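Cómo piensa un robot que ordena una estantería
El programa que hay detrás de cada movimiento

Sección: Máquinas y programas
Lectura recomendada a partir de 9 años

Ordenar parece fácil. Ves un rollo de papel en el suelo, lo coges y lo pones en la estantería. Tardas unos segundos y mientras tanto puedes ir pensando en la merienda. Para un robot, en cambio, ese mismo trabajo está hecho de muchos pasos pequeños, y alguien tiene que preparar un programa que los resuelva todos.

Un programa es un conjunto de instrucciones que un ordenador puede seguir. El robot tiene motores, cables y piezas de metal o de plástico, pero sin programa se queda quieto. Los motores no saben qué es un rollo de papel. Tampoco saben qué es una estantería.

En este artículo vamos a ver qué partes tiene el programa de un robot con dos brazos cuyo trabajo es recoger objetos de casa y colocarlos en su sitio. El programa se llama Gristemon y tiene cuatro partes: ver, decidir, planear y mover.

Primera parte: ver

Una cámara no ve como tú. Lo que hace es medir la luz y guardar números. Una foto es una cuadrícula de puntitos, llamados píxeles, y cada píxel guarda unos números que dicen de qué color es. Si amplías mucho una foto en una pantalla, acabas viendo los cuadraditos.

El programa recibe esa cuadrícula y tiene que averiguar qué puntitos forman un objeto y cuáles son suelo o pared. A eso se le llama percepción.

Para aprender a hacerlo, el programa ha estudiado antes muchas fotos en las que una persona había marcado los objetos. «Esto es un rollo». «Esto es una bolsa». Después de ver muchos ejemplos, puede reconocer un rollo que no estaba en ninguna de aquellas fotos. En el primer grupo que usó Gristemon había 347 fotos marcadas a mano. Eran pocas, y el programa se equivocaba bastante. Luego se añadieron más.
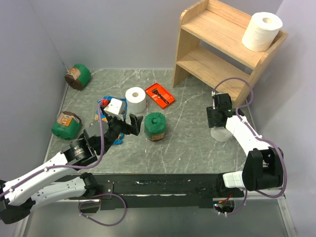 No todos los objetos son igual de fáciles. Un cilindro verde se distingue bien de un suelo gris, porque el color es muy diferente. Pero un cilindro puede estar de pie o tumbado, y visto por una cámara cambia mucho: de pie parece un rectángulo alto, y si apunta hacia la cámara parece un círculo. El programa tiene que saber que las dos formas son la misma cosa.

Las bolsas arrugadas son más complicadas. Una bolsa no tiene una forma fija. Si la tocas, cambia. El programa no puede buscar «la forma de la bolsa», así que se fija en el color, en los dibujos y en los pliegues.

Los objetos transparentes o translúcidos también dan problemas, porque dejan pasar la luz y la cámara recoge en parte el color de lo que hay detrás. Y luego está lo que queda tapado. Si un brazo del robot pasa por delante de un vaso, la cámara solo recibe un trozo de vaso. Tú sabes que el resto sigue ahí. Al programa hay que enseñárselo. Gristemon guarda una lista con los objetos que ha encontrado y el lugar de cada uno, y no borra un objeto de la lista en cuanto deja de verlo. Espera un poco y vuelve a mirar.

Junto a cada nombre, el programa apunta también cuánto se fía de su respuesta. Es una nota de 0 a 100. Si a un objeto le pone «rollo, 64», quiere decir que cree que es un rollo, pero con dudas. Con una nota así, Gristemon prefiere mirar otra vez desde otro punto antes de mover nada.

Segunda parte: decidir

Cuando ya hay una lista de objetos, toca elegir. ¿Qué se coge primero? ¿Con qué brazo? ¿Dónde se deja?

Las personas que escribieron el programa pusieron algunas reglas. Estas son las principales:

Cada brazo coge lo que tiene más cerca, si puede llegar bien.
Si un objeto está encima o dentro de otro, se coge primero el de arriba.
Los dos brazos no pueden ir a la vez al mismo objeto.
Antes de llevar algo a la estantería hay que comprobar que queda un hueco.

La última regla necesita que el programa lleve cuenta de los huecos. Para él, cada tabla de la estantería es una superficie con zonas libres y zonas ocupadas. Cuando deja un bote, marca esa zona como ocupada. Si una persona quita el bote más tarde, la cámara tiene que darse cuenta y el programa vuelve a marcar la zona como libre.

A veces dos reglas se contradicen. Por ejemplo, el objeto más cercano puede estar debajo de otro. Por eso las reglas llevan un orden de importancia, y gana la más importante.

Tercera parte: planear el camino

Imagina que tienes que sacar la mano de una caja llena de cosas sin tocar ninguna. Seguramente moverás el hombro, el codo y la muñeca casi sin pensarlo. Un brazo robótico también tiene articulaciones, y el programa debe calcular cuánto gira cada una en cada momento.

Hay dos preguntas que resolver. La primera es: si quiero que la pinza llegue a este punto, ¿cómo tienen que estar doblados el codo y la muñeca? Normalmente hay varias respuestas. Haz la prueba: toca la mesa con un dedo y, sin despegarlo, sube y baja el codo. El dedo sigue en el mismo punto, pero el brazo está colocado de muchas formas distintas.

La segunda pregunta es: ¿por dónde paso para llegar hasta allí? El programa prueba caminos dentro del ordenador antes de mover el brazo de verdad. En uno de los ensayos probó 58 caminos para llevar un bote hasta la tabla de abajo. Descartó los que chocaban con la pared, con la estantería o con el otro brazo. De los que quedaban, eligió el más corto.

El programa que dibuja ese mundo de prueba se llama simulador. El que usa este robot se llama Clovow. En el simulador hay una estantería, un suelo y dos brazos, todos hechos de números. Si un brazo choca allí dentro, no se rompe nada. Lo malo es que el simulador no lo sabe todo. No calcula bien cómo se dobla una bolsa, por ejemplo, ni cómo se balancea un cable.

Cuarta parte: mover

Ya hay un plan. Falta cumplirlo, y de eso se encarga el control.

El control compara muchas veces por segundo dos cosas: dónde debería estar el brazo y dónde está. Dentro de cada articulación hay un sensor que mide el giro. Si el codo se ha quedado un poco corto, el control le pide al motor un poco más de fuerza. Si se ha pasado, le pide menos. Luego vuelve a medir. Esta vuelta continua de medir y corregir se llama bucle de control.

Tú también lo haces cuando llevas un vaso lleno de agua. Miras el agua, corriges la mano, vuelves a mirar.

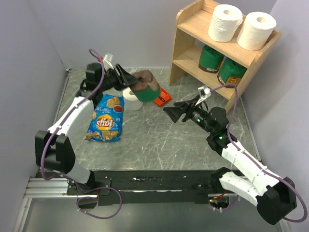 La pinza izquierda sujeta un bote verde con la parte de arriba marrón. La derecha está abierta y sin nada.

La pinza necesita su propio control. Si aprieta poco, el bote se cae. Si aprieta mucho, puede aplastar un rollo de papel, que es blando. Gristemon cierra los dedos despacio y observa el motor. Cuando el motor empieza a esforzarse y los dedos ya no avanzan, el programa entiende que hay algo entre ellos. Si los dedos se cierran del todo, entiende que no ha cogido nada y lo intenta de nuevo.

Dos brazos, un solo plan

Con dos brazos se puede trabajar más deprisa, pero también hay más formas de chocar. Una parte del programa, llamada Plemex, actúa como un semáforo. Divide el espacio en zonas y le da permiso a un brazo para entrar en cada una. Si el izquierdo está en la zona del centro, el derecho espera fuera hasta que quede libre.

Al principio las zonas eran muy grandes y un brazo pasaba mucho rato esperando al otro. Se hicieron más pequeñas, y con eso una tanda completa de recogida pasó a durar casi 9 minutos. Una persona lo haría mucho antes.

Qué pasa cuando algo sale mal

Los objetos ruedan, se caen o se quedan enganchados. Por eso, después de cada movimiento, el programa vuelve al primer paso y mira de nuevo. Si el bote no está donde debería, cambia la lista y hace otro plan.

Todo lo que ocurre se apunta en un archivo que se llama registro. En él aparecen las notas de la cámara, las decisiones y los giros de cada motor. Cuando hay un fallo, las personas que programan leen el registro desde el final hacia atrás hasta encontrar el paso en el que empezó. Muchas veces el error no está en el movimiento. El brazo fue justo adonde le dijeron, pero la primera parte había calculado mal la posición del objeto.

Haz la prueba en casa

Necesitas otra persona, un pañuelo y tres objetos que no se rompan.

1. Pon los objetos sobre una mesa y tápate los ojos con el pañuelo.
2. La otra persona hace de programa. Solo puede decir «izquierda», «derecha», «delante», «atrás», «arriba», «abajo», «abre» y «cierra».
3. Intenta coger un objeto y dejarlo en una silla siguiendo sus instrucciones.
4. Cambiad los papeles y repetidlo.

Apuntad cuántas instrucciones habéis usado. Después probad con una bolsa vacía en lugar de un objeto duro y comparad los dos resultados.

Palabras de este artículo

Píxel: cada uno de los puntitos que forman una foto digital.
Percepción: parte del programa que reconoce los objetos.
Simulador: programa que imita el mundo real para hacer pruebas.
Bucle de control: medir, comparar y corregir, una y otra vez.
Registro: archivo donde se apunta lo que ha hecho el robot.

Texto: redacción infantil de Sæther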